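Koltden K2 Assembly Gloves, Black, Size 9
Reviewed October 11, 2023

I bought a box of these in September to replace the Skevau pair I had been using for bench work: small fasteners, connectors, trimming on a cutting mat. They have now done 41 sessions. Price was $77 for the box.

Fit is close. Size 9 matches the chart on the package if you measure around the knuckles and leave out the thumb. The fingers run slightly long, and I have a few millimeters of slack at the tip of the little finger. The thumb is cut at a natural angle, so the hand opens fully with no pull across the palm.

Grip is the main reason to buy them. The texture on the fingers holds M3 screws without rolling, and M2 screws most of the time. M1.6 is too small and I go back to tweezers. On smooth plastic housings the grip is good dry and poor with any oil present. The Skevau was better with oil and worse at everything else.

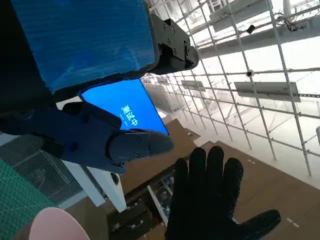 Zarmeena Janjua disagreed on sizing when I posted my first notes: she takes an 8 in most brands, found the Koltden 8 tight at the base of the thumb, and went up to a 9. She also reported that hers stiffened after washing and needed a day of wear to loosen. I wash mine cold and hang them, and have not had that.

Touch screens are hit or miss. Large buttons register on the first press. Text entry does not work well enough to bother with, and I take the right glove off for it.

Wear so far: the right index fingertip has lost some texture, and one seam at the left cuff has started to fray. I weighed no samples and ran no abrasion test, so treat this as use data only. The cuff is short – too short if your sleeves ride up.

Black hides grease, but it also hides small dark screws resting on the palm. I have lost two that way. Trotden sells a similar glove in gray at a higher price, and I would look at that first if you handle a lot of black hardware.

Rating: 4 out of 5. I will reorder in the same size.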